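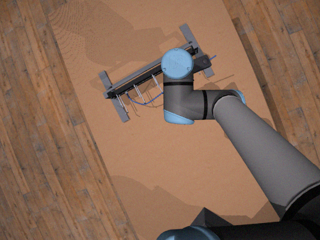 Liviu Căpraru has directed the Vama Village Archive for 16 years. The collection began with a box of parish letters and now holds more than 2000 items, among them deeds, school registers and recorded songs. He spoke with the Munteanu Foundation in December, shortly before the reading room closed for the winter.

"People brought us what they were about to burn," Mr. Căpraru said. "A register used to wrap seed packets is still a register."

The archive lends copies to 31 schools in the region. Originals remain in Vama, where readers may consult them by appointment.

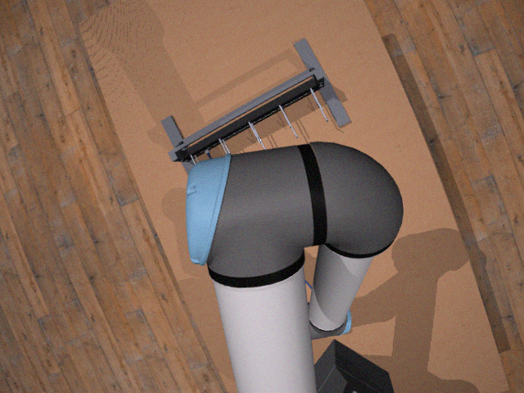 A tabletop and metal rack, with plank flooring on both sides.

Mr. Căpraru spoke at length about the songs. Roughly 300 were recorded at family gatherings, often with talk and kitchen noise left in. "I was advised to clean them up," he said. "I declined. The aunt who corrects the singer is part of the record."
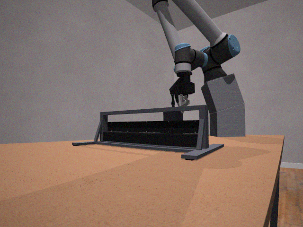

Who decides which family papers may be read by the public?

The family decides, and its wishes are written into the deposit agreement. Some letters will stay closed until the writer's grandchildren give their consent.

The Cavness Fund has agreed to pay for a new catalog, which will list place names in their older spellings – a matter on which Mr. Căpraru has firm views. "My grandmother wrote the name of her street three ways," he said. "All three will be listed."
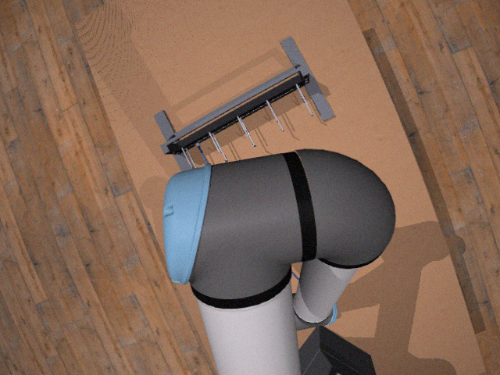

The Plultevent Letters

The next deposit to be cataloged is the Plultevent correspondence, exchanged between two sisters after one of them moved abroad. Mr. Căpraru has read the first bundle. "They argue about a coat for several years," he said. "I have not yet reached the end of it."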